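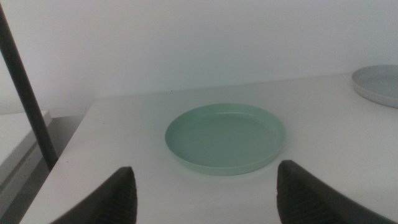 Why does a small town need a shared supper once a month? It gives people who live on the same streets a reason to sit down together, and most of us will talk to almost anyone once there is soup on the table.

SPEAKER NOTES, MIKVILLE SUPPERS
Talk is 30 minutes, then questions. Keep water handy. Don't rush the opening!

Opening
Say hello, thank the library for the room. Ask for a show of hands: who knows the first name of the person living two doors down? Wait. Let them look at each other a bit, it warms the place up.
Then tell them how we started in January, in the worst sleet I can remember, with two pans of leek and potato soup and far too much bread. I had put up posters in the chemist's and the bus shelter and expected a handful of people. We fed 62. The soup ran out and a family from Quiroga Street went home and came back with a whole tray of baked pasta, which I still think is one of the kindest things I've seen anyone do.

How it works
One main dish, always something that stretches. Lentils, stew, a big curry. Puddings are whatever people bring (there is always crumble, and I will never complain about crumble).
No tickets. There's a tin by the door and we don't look at who puts what in it.
Everyone brings their own plate and fork. This was an accident, we simply didn't own enough, but I love it now. People spot a plate they had as a child and off they go, talking to a stranger about their gran's kitchen.
PAUSE HERE, somebody usually wants to tell their own plate story. Let them.

Seating
My favourite bit, don't skip it. Long tables, and you sit in the next free chair. We tried little round ones at the second supper and every group stayed shut tight all evening. With long tables you get a person on each side and one opposite, and you have to ask someone to pass the salt.
Mention Skekholm. They run theirs in a boat shed and swap seats before pudding, which sounds awful and is brilliant. I came away with a rhubarb plant and a lift home.

What goes wrong
Be fair about this part. Noise is hard on anyone with a hearing aid, so we now keep one quiet table near the coats. Washing up takes longer than cooking. And the Titow Road supper closed after 5 months when one couple ended up doing everything. Share the jobs out from the first night, even if it means the carrots are cut badly.

If you want to start one
Pick the date before you pick the menu. Book the hall for 2 suppers, never a single one, so people who miss the first have something to come to. Label the food clearly, nuts especially. Print the sign big.

Close
Next supper is 13/08/2018, doors at half past six, chickpea stew and I hope plums. Sign-up sheet for peelers and choppers is on the table at the back. Hand round the soup recipe.
Questions. If it goes quiet, ask what they'd cook.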